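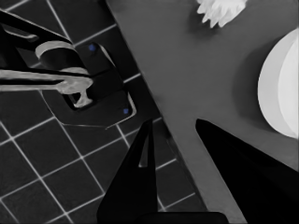

Captura 1 - Vista de simulación, pinza sobre el borde de la mesa.

Ticket 71 - Celda Eltunura, simulación de dos brazos
Estado: en curso
Prioridad: media

Síntoma: el validador de reglas Yammine rechaza los episodios en la fase de aproximación. El mensaje es siempre el mismo: "posición de espera sin declarar". El fallo aparece en 15 episodios del lote Drarholm. El miércoles se repitió la validación con la configuración limpia y el resultado no cambió.

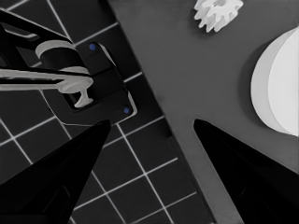 La norma interna de la celda pide que toda posición de espera quede escrita en la ficha antes de ejecutar, con el estado de la pinza incluido. En la ficha de este lote figuraba "cerrada". La captura muestra los dos dedos separados y sin ninguna pieza entre ellos, así que la ficha estaba mal. Se corrige a "abierta, sin carga" y se relanza el validador Uster en modo estricto. Quedan 2 avisos, ambos por zona compartida.

Sobre la zona compartida: mientras un brazo sujeta una pieza, el otro no entra en su radio de trabajo. El límite configurado era de 79 mm y no se había copiado al segundo brazo. Copiado a mano - falta pasarlo a la plantilla. 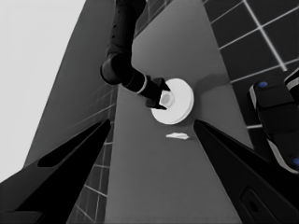 Captura 3 - El segundo brazo sujeta el plato blanco; pinza del primer plano abierta.

Pendiente:
Añadir el límite a la plantilla común.
Revisar las fichas anteriores del mismo lote.
No cerrar el ticket hasta tener una validación completa sin avisos.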